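Filed under: Public art, Walks

1/ Went round the new sculpture walk at Rerlow yesterday. I've read the leaflet, the website and the board in the car park, and all of them call it "a conversation between art and landscape". I have some doubts, so bear with me.

2/ The leaflet promises 10 works. I found eight and a plinth. The plinth has a label, so maybe it counts. The label says Dardo Lagos, "Untitled (Return)", and gives the material as bronze. It was very clearly concrete and very clearly holding nothing up.

3/ The best thing on the walk, by a distance, is Valentina Cisternas's pair of slate herons down by the weir. No sign telling you what to feel. They stand in the reeds and one of them looks a bit fed up. I stayed there longer than at all the others put together.

4/ The main piece is "Ibarra", the big steel ring on the hill. According to the board it "frames the valley". The valley was there already and I could see it fine from the bench. You now have to walk through a boggy gateway to look at it through a hoop.
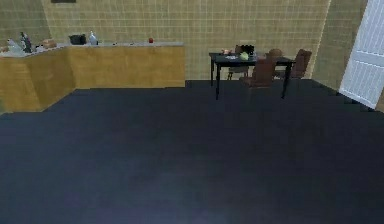

5/ Is the walk free to get into?
The path is free, but the car park costs £3 and there's no bus stop closer than the church.

6/ A few people have told me I'm being mean about the ring because it was made by local welders. The welding is lovely. I went up close and the seams are beautiful. My quarrel is with whoever decided it had to be that size and in that spot.

7/ Kiều Võ's wind chimes in the beech trees: I wanted to like these. The website has a recording and it sounds wonderful. On the day there was a decent breeze and I heard one clonk. A man with a spaniel told me they were better in July. Everything was better in July.
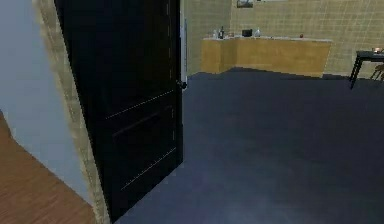
Black door, pale wall.

8/ Now the money. The newsletter says 68 thousand pounds for the lot, "including upkeep". It doesn't say upkeep for how long. I've emailed to ask. Pacita Buenaventura's willow hare has already lost an ear and willow doesn't last long outdoors at the best of times, so I'd like to know who is going to mend it and out of which pot.

9/ They also claim 198 visitors on the opening day. Maybe so. I was there, it rained, and a fair few of those were the brass band and their parents.

10/ Someone asked what I'd do instead. Fewer pieces. Pay Cisternas properly for two more. Put a handrail on the steps by the weir. Leave the top of the hill alone.
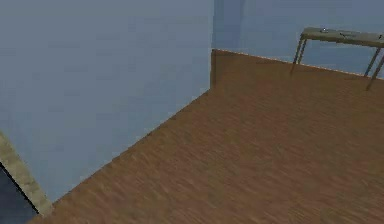
11/ Forgot the Tharushi Herath one, sorry. It's the carved oak seat just past the second stile, and you can sit on it, which the leaflet doesn't mention. It's comfy. There's a line of beetles cut along the back rail that I'd have missed if I hadn't put my hand on them.

12/ So that's two I'd go back for, the herons and the seat. If you only want those, start from the Lero Lane end, turn left at the stile and you skip the hill completely. Wear boots.

13/ Still no reply about the upkeep. Will post it here if I get one.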